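Zeltora Stone Care Guide
Section 11: Marble vanity tops in bathrooms

Revised 18 Feb 2021

11.1 Before you start

Most of the advice printed on stone care bottles was written to sell the next bottle. This section covers the Zeltora Penetrating Sealer, and we would like you to use it, but we would also like you to find out first whether your top needs it. Plenty of them don't. A dense marble that was sealed at the factory can go years without another coat, and a second coat on top of a working one does nothing except leave a haze you then have to buff off.

Be clear about what a sealer does. It slows down liquids soaking into the stone. It does not stop acid from eating the polish. Those dull rings under perfume bottles and mouthwash are etching, and no penetrating sealer on the market prevents them, whatever the label says about "total protection." If etching is your only problem, skip to 11.5.

You will need:
Zeltora Penetrating Sealer (a 200 ml bottle is plenty for a double vanity)
pH-neutral stone soap, such as Fröhlich or any other that says pH-neutral and means it
Three or four white cotton cloths
Painter's tape
Nitrile gloves
A clock you will look at

CAUTION: The sealer contains solvent. Open a window or run the exhaust fan for the whole job and for two hours after. Keep it away from candles, heaters and pilot lights. Lay used cloths flat outdoors to dry before throwing them out. Do not ball them up in the trash.

11.2 The water test

1. Wash a spot near the faucet with stone soap, rinse, and let it dry overnight. A test on damp stone tells you nothing.
2. Put a teaspoon of plain water on the spot.
3. Wait 20 minutes. Do not judge by beading. Polished stone makes water bead whether or not there is any sealer in it, and we have lost count of the product videos that rely on this.
4. Wipe the water off and look at the stone from a low angle.
5. If the stone has darkened, it is taking in water and a coat of sealer is worth the trouble. If it looks the same as before, put the bottle away and test again in December or whenever you next remember.

Note: Test in two places. The area by the faucet wears first, and the back corners are often as good as the day they went in.

11.3 Protecting what is around the top

Sealer that dries on glass, metal or finished wood is a nuisance. On decorated mirror frames it can lift the color. Frames that sit close to the counter need tape along the bottom rail, and frames with raised ornament need a strip of plastic film over the tape, as tape alone leaves gaps at every bump.
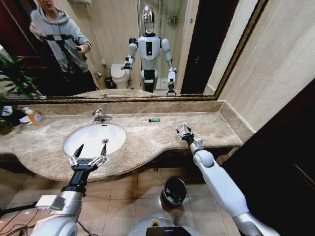
Figure 11-1. Thin ornamental mirror frame over a marble vanity top.

1. Move bottles, cups, soap dishes and trays to another room. Moving them to the other end of the counter means doing the job twice.
2. Tape the base of the faucet, the rim of the sink and the bottom edge of any mirror frame.
3. If the wall behind the top is painted, tape that too. Test the tape on a hidden patch first. "Low-tack" is a hopeful term and old paint does not always agree with it.
4. Check the caulk line at the back. If it is cracked or has black spots, replace it now and give it the full cure time on the tube. Sealing the stone over bad caulk just gives you sealed stone with water running down behind it.

Note: Do not spray glass cleaner on a mirror above marble, sealed or not. Some are acidic, the drips land on the stone, and the marks show up a week later, by which time you will have blamed something else. Spray the cloth.

11.4 Applying the sealer

1. Wash the whole top with stone soap, rinse twice, and leave it for a day. If you used a cream cleaner in the past, wash it again. Residue is the main cause of streaks.
2. Put on gloves. Shake the bottle.
3. Pour a small pool on a folded cloth and wipe it over a section no longer than your arm. Work from the back toward you.
4. Keep the surface wet for five minutes. If a patch dries out early, add a little more.
5. Wipe off everything that has not soaked in, using a clean cloth. This is the step people rush. Sealer left on the surface goes sticky and then cloudy, and "buffing to a shine" will not rescue it after an hour.
6. Do the next section, overlapping the last by a hand's width.
7. Peel the tape while the last section is still fresh.
8. Keep water off the top for 24 hours.

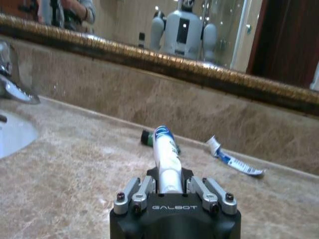
A second coat is only called for if the water test fails again after the first has cured. Our own label used to recommend two coats as standard. We took that line off. On polished marble the second coat mostly ends up on your cloth.

If the top has gone cloudy, dampen a cloth with fresh sealer, rub the cloudy area for one minute and wipe dry at once. The fresh solvent softens the old film. Try a small patch before doing the lot.

11.5 Etch marks and stains

Stains are darker than the stone. Etch marks are usually lighter or duller, and you can often feel them with a fingernail. Work out which you have before buying anything.

For a light etch mark on polished marble, a polishing powder such as Gakura or Lulley can bring back some of the shine. Some, not all. Expect 40 minutes of rubbing for a mark the size of a cup, and expect the spot to look a little different from its neighbors in strong light. Do not use these powders on honed stone, where they will leave a shiny patch.

For an oil stain, use a paste of baking soda and water, cover it with plastic wrap and leave it overnight. Repeat if it has faded. If three rounds change nothing, call a stone shop and ask for a price before they visit.

CAUTION: Never use vinegar, lemon juice or bathroom descaler on marble. This includes recipes described as natural.

11.6 Day-to-day care

Wipe up toothpaste, lotion and hair products the same day. Use a tray under anything that leaks. Wash with stone soap once a week and with plain water in between. "Daily stone sprays" are mostly water and scent, and we do not make one.

Repeat the water test once a year. Go on to sealer cleanup and storage in Section 12.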